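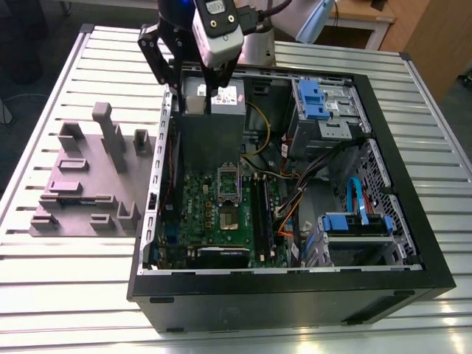
Tuesday, January 23, 2018

So I finally did it, I went through my old email account. All of it! I'd been putting this off since forever, mostly because I opened that account when I was 15 and I had a pretty good idea of what was waiting for me in there (bad poetry, and yes, there was bad poetry).

The thing that got me started was a bill from Zutow, a photo storage site I'd completely forgotten I was paying for. Two bucks a month, which doesn't sound like much until you add up the years. Then I found one from Memix, and a free trial of something called Mok that I don't remember signing up for at all. I made coffee and searched the word "receipt" and there went my Saturday.

By dinner I had a list of 24 accounts. Some took a minute to close. Ralteck wanted me to call a phone number, wait on hold, and then tell a very nice woman why I was leaving. I said I was moving, I don't know why, I panicked. 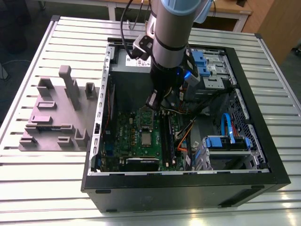
Do you have to keep all those old messages once the accounts are closed?

I kept the receipts from the last couple of years and anything to do with taxes or the car, and let the rest go.

The newsletters were the easy part. I had more than 94 unread ones from a single shoe store, and I own one pair of their shoes. The hard part was the chatty stuff from college friends, long messages about nothing, back when we still wrote those. I saved every one of them in a folder and then I sat there reading till my tea went cold.

Next up is the phone. I'm giving myself until the end of February for that one, and I've already deleted three flashlight apps.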